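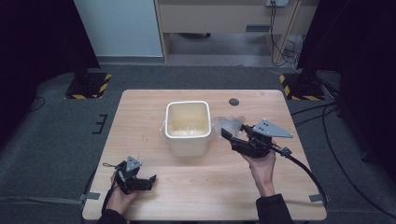

Apuntes de planificación de equipos, n.º 11 · enero de 2020

## Lo que cuesta un puesto de trabajo (y lo que se nos olvida apuntar)

En la sesión anterior nos quedamos a medias con la lista de compras de Stendside, y como varios me escribisteis preguntando por las pinzas de mano, empiezo por ahí y luego volvemos a la hoja de cálculo, que ya sé que es lo que de verdad os quita el sueño.

Un puesto para grabar tareas con las dos manos pide **dos pinzas**, una por mano, y eso parece una obviedad hasta que uno ve cuántos presupuestos llegan con una sola línea que dice «pinza» y una sola cantidad. Fijaos también en la placa gris que va encima de cada una y en el cable grueso que sale de la pinza derecha y cruza la mesa: todo eso se presupuesta, se repone y, si nos descuidamos, se pide tarde.

### El ejercicio de Stendside

Partimos de un tope de 3000 euros para un puesto (el ordenador va por otra partida, así que no lo metáis aquí, por favor). El reparto que propusimos en clase era este:

| Partida | Euros |
|---|---|
| Dos pinzas de mano, oferta de Grornus | 2000 |
| Mesa, soportes, cortinas y cableado | 765 |
| Consumibles y reserva | 235 |
| **Total** | **3000** |

La oferta alternativa, la de Kos, dejaba cada pinza en 1235 euros, es decir, 2470 por la pareja. Haced la resta con calma: quedan 530 euros para todo lo demás, y solo la segunda partida ya pide 765. No quiero decir con esto que Kos sea mala opción – a mí me gusta bastante su plazo de garantía –, pero quien la elija tendrá que justificar de dónde recorta.

### Los consumibles, esos grandes olvidados

Aquí me pongo un poco pesado, ya me conocéis. Las bolsas de plástico transparente, los recipientes y la cinta gris para los bordes de la mesa cuestan poquísimo por unidad, y justamente por eso acaban saliendo del bolsillo de alguien. En Atisthorpe gastaron más de 11 rollos de cinta entre el montaje y las primeras pruebas, ¡y no habían previsto ninguno! Poned una línea propia, aunque sea modesta.

Para las bolsas, pedid de un solo modelo y guardad la referencia: si a mitad del proyecto cambia el grosor, cambia también el comportamiento del material al agarrarlo.

### Para la próxima sesión

- Rehaced la tabla con la oferta de Kos, sin pasar del tope.
- Separad lo que se compra una vez de lo que se repone.
- Añadid el plazo de entrega de cada partida. Si el pedido se hizo en noviembre, anotadlo igualmente.

Traedlo impreso si podéis, que el proyector del aula sigue haciendo de las suyas y así lo comentamos todos juntos alrededor de una mesa.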